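# The button board, finally in one piece

Okay, so a lot of you asked about the fidget-board-that-got-out-of-hand, and I finally got around to writing it up! If you're new here, it's a long tabletop box full of things to push, slide, flip and plug in. I started drawing it in September with Elínborg Hviid, who teaches at the Lerkton makers' room and wanted something sturdier than the loose switches she kept handing out in sandwich bags. Grigore Cozma did most of the wiring. I did most of the complaining (and the layout).

## Buttons, sliders and the plug

I went back and forth forever on the buttons. My first sketch had them in a straight line, which looked like a doorbell panel, so we bunched them up instead and I'm so glad we did. Red, blue, a greeny teal and a creamy yellow. They have that see-through candy look and they catch the light like crazy.
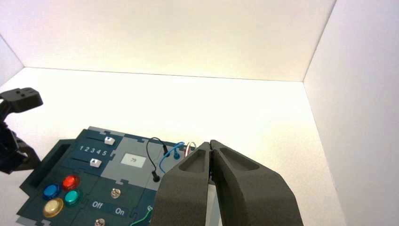 The sliders were Sânziana Moldovan's idea. She wanted something you could nudge with one fingertip, and she wanted numbers printed next to them so you could say "put it on four" and everybody would know what you meant. We had a small argument over the lettering (I wanted yellow, she wanted white, white won, she was right). The puzzle-style seams are my favorite bit of the whole thing, even though getting those pieces to sit flush ate up 2 weekends and a fair amount of sandpaper.

Oh, and the little number display! Grigore swore it would take an afternoon. It took him a good deal longer, and I have the text messages to prove it.

## The whole thing, end to end

Three sections side by side, each in its own dark shade, with a chunky loop handle on both ends. The handles were a late addition after Lenuța Toma tried to carry an early version down the stairs at Nokthorpe hugging it like a cat. Test leads live on the green end, and the toggles share the middle with the display, with Off and On printed in white, so you can find your way without asking me.

I priced up the parts afterward and wished I hadn't, but the switches are the kind that click properly and I'd buy them again. Cheap toggles feel like mush after a month.
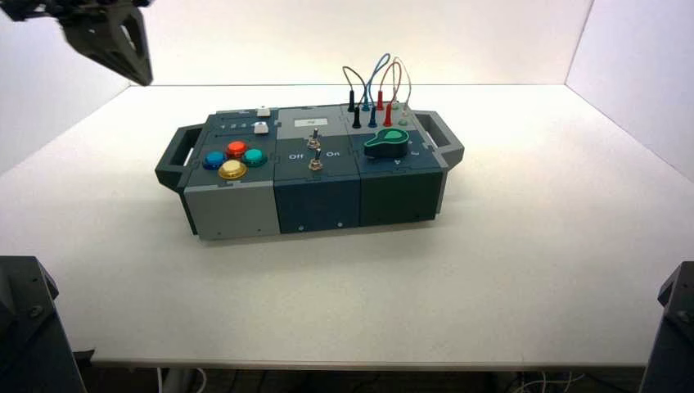

**Can I swap out a single button if it gets stuck?**

Each button comes out by itself from underneath, so you unscrew the ring, pull the two wires off and drop in a new one. Give yourself ten minutes the first time, and take a picture of the wires before you touch them!

Next up I want to redo the labels, which are a tiny bit small for my eyes, and Elínborg has asked for a second board with bigger sliders. I've got the wood for a storage crate sitting in the hallway too, so that'll probably get its own page once I've stopped tripping over it.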